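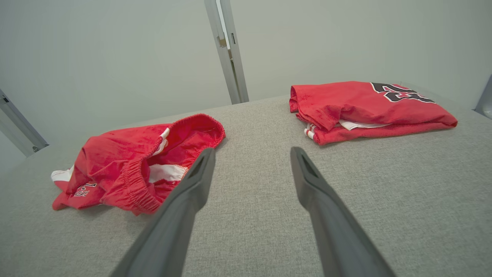

Photo: Joana Antunes / Stavurum

So the kit room has gone and got itself a robot, and I've been promising a few of you a proper write-up since November. Get the kettle on!

If you're new here, I work at Stavurum, where we look after team kit for clubs and schools (washing, mending, folding, bagging, the lot). Basketball sets are our bread and butter. A shirt folds lovely and flat with the number on top, and then you've got the shorts, which land on the table in a heap with the waistband all ruched up and half the lettering lost in the creases. I have folded so many red shorts I see them when I shut my eyes.

The robot is called Nina. She has the grey table by the wall, and Lionel Hartley, who used to do 248 sets on a big shift, now looks after her. He was dead against it. His wrists were shot though, and these days he goes home and plays his accordion again, so he's softened a bit. Not completely! He still refolds anything he doesn't like the look of, and mutters.

My own job has changed more than I expected. I do far less folding and a lot more checking – names, sizes, loose hems, whose bag is whose. It's easier on the back and harder on the head, and I do miss the chat. Five of us used to stand round one bench putting the world to rights, and now we're dotted about all over the place.

Milovan reckons we should've had a pay bump for learning the new system, and I'm with him on that. We've been told it's "being looked at". Hmm.

Nobody's lost their job, before you ask. Abelardo moved over to repairs and loves it. I've got 10 bags to check before lunch, so more on the shift changes next time.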